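About Nelurora

Hi, I'm Sheila Naylor, and I run Nelurora, a small printmaking and drawing school on the second floor of an old feed store in Drendton. I grew up in Rudd, which had one stoplight and no art teacher, so I learned to draw from library books and the backs of seed catalogs. I got to art college at 20, dropped out, went back, and finished with a degree in etching and a lot of opinions about paper.

After that I moved to Pustholm and spent 13 years framing other people's pictures by day and making my own at night. I loved it (mostly!), but I missed having folks to talk to while I worked.
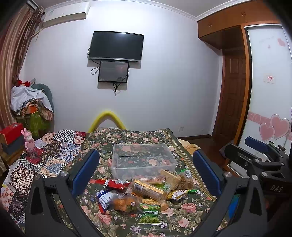 So I came home and started teaching. The first class was 2 students and a press I'd bought from a retired sign painter, and one of those students was Nigel Kettle, who now teaches all our linocut classes. Nigel took up printing at 62 after a whole career driving buses, and he's a far more patient teacher than I am. If you've never held a carving tool, start with him.

We run evening classes in linocut, etching, monotype and life drawing, plus a kids' session in the mornings when school is out. Beginners are very welcome, and you don't need to bring anything except an apron or an old shirt. Ink does not come out of nice sweaters, I promise you.
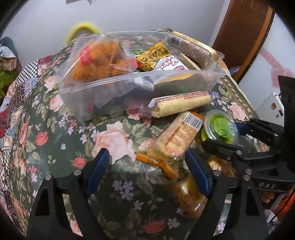 Every December we hang a student show on the stairs and in the hallway, and everybody who took a class that year gets a spot on the wall. Some of it sells, some of it goes home to Grandma. I still get nervous putting my own prints up next to everyone else's!

If you'd like to join a class or just come see the press, stop by any evening after 6 and come on up. The street door sticks, so give it a good push.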